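3. Evaluation of the Nitance kit in a bin-picking cell

3.1 Reason for the evaluation and test conditions

The Nitance kit is sold by Jalell as a complete package for picking unsorted items out of a bin with an arm that the customer already owns. The package has the gripper fingers with their mounting bracket, a licence for the grasp planning software, and a cable set for the wrist. The supplier's manual promises that a cell can be brought into use in one working day. In this section we report what we observed when we followed the manual as it is written, and where we had to leave it.

All trials were done in our laboratory at Keltport in September. The arm is a KUKA model which was already in service for other studies, so its calibration was well known to us before the kit was mounted. We did not change the speed limits of the arm during the whole series. The bin was held by bar clamps at its side, as the first trials showed that a small shift of the bin had a strong effect on the planned grasps — much stronger than we expected from reading the manual.

The test items were hand tools and small household and workshop objects. We selected them with one condition only, that each one could be lifted by a two-finger gripper at least in one orientation. The full set had 39 items. For every trial a part of the set was put in the bin by a person who did not watch the planner output, and the items were not arranged afterwards. In total we made 590 grasp attempts.

3.2 Procedure

One attempt starts when the planner sends a grasp pose and ends when the arm has returned to its waiting position, with or without an item. We counted an attempt as a success if the item was carried out of the bin and placed in the tray. An item that was lifted and then dropped inside the bin was counted as a failure, also when the planner itself reported success. This differs from the Jalell definition, where a lift over the rim is enough. For this reason our results should not be compared directly with the values in their brochure.

Figure 3 presents the work area of the cell with the gripper lowered into the bin. 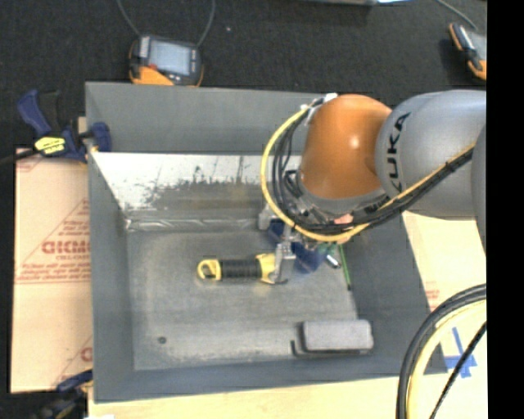
Figure 3. Gripper of the cell at a yellow and black cylindrical tool. The bin wall and floor are metallic and show scratches and worn places.

After each failed attempt the planner was allowed to propose a new pose. If it failed 2 times on the same item, the operator noted the item and its orientation and removed it by hand. We found this rule necessary, because the software otherwise tends to return to the same item again and again, and the remaining items are not tested.

3.3 Observations

The mounting of the gripper was simple and the instructions for it are clear. The bracket fitted the wrist without any extra machining. The cable set caused us more work. The manual shows one route for the cables, but with this route the loop at the wrist became too tight when the last joint was turned far. We made the loop wider and tied the bundle again along the link. Later versions of the kit would benefit from a longer cable and from a drawing which shows the free length needed at the wrist.

The long tools were normally grasped well when they were lying in the open part of the floor. Difficulties were found mostly in two places. The first is the line where the floor meets the wall. A thin item in this position gives the fingers very little room, and the sloping side of the bin pushes the finger away before it can close. The second is the bright part of the wall. Reflections on the metal were sometimes taken by the planner for the edge of an item, and the arm then moved to an empty place. Covering the wall with matt paper reduced this behaviour, but the paper was soon damaged by the fingers and we did not use it in the counted trials.

Flat items were also a weak point. When such an item lay on its larger side, the planner proposed a grasp from above with the fingers touching the floor. The Ladefoged software, which we used in our earlier study, refuses a pose of this kind. The Nitance planner accepts it and slows the arm near the floor. This is a reasonable choice, though it puts wear on the finger tips, and we replaced the tips once in the course of the series.

The support service of Jalell answered our questions by e-mail in a useful way. On the matter of reflections they advised to lower the sensitivity value in the settings file. The value is not mentioned in the manual, and we think it should be.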